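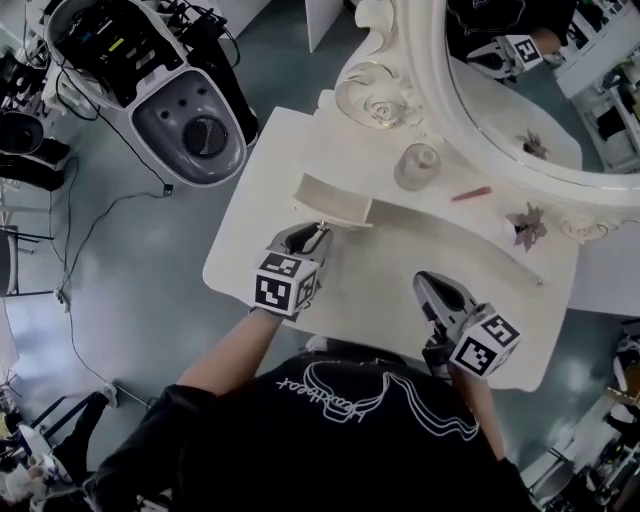 Drawer fit on curved-front vanities, short thread. A straight drawer front hides a lot of sins and a curved one hides none. On the white vanity the small beige drawer has a front edge that follows the scallop of the tabletop, so any skew shows up as an uneven gap along the curve.

Close it slowly and stop just short. Compare the gap at both ends. If one end is tighter, the drawer is skewed and the runner on that side gets the shim, one thickness of card at a time.

Tray depth matters too. A shallow open tray racks more easily than a deep one. Push at the middle of the lip – a push at either end turns it.

Lubricant: plain paraffin wax on wood runners, rubbed in and buffed. Tien-fu Hsueh asked about spray silicone. I don't use it near painted edges.

Paint build-up is the other usual cause. Sand with 300 grit and refit before touching up. 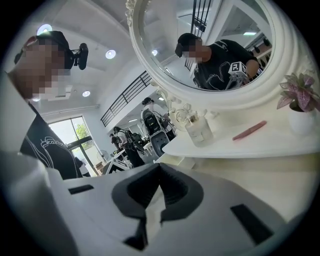 Oval mirror, carved roses at lower left.

Carving collects dust on the upper faces of the petals. Dry brush first, soft bristle. Cloths snag on the undercuts.

Spray the cloth, never the glass. Cleaner that runs down into the frame joint lifts the paint from behind.

Bottles go back on the top last, after the drawer has been checked again.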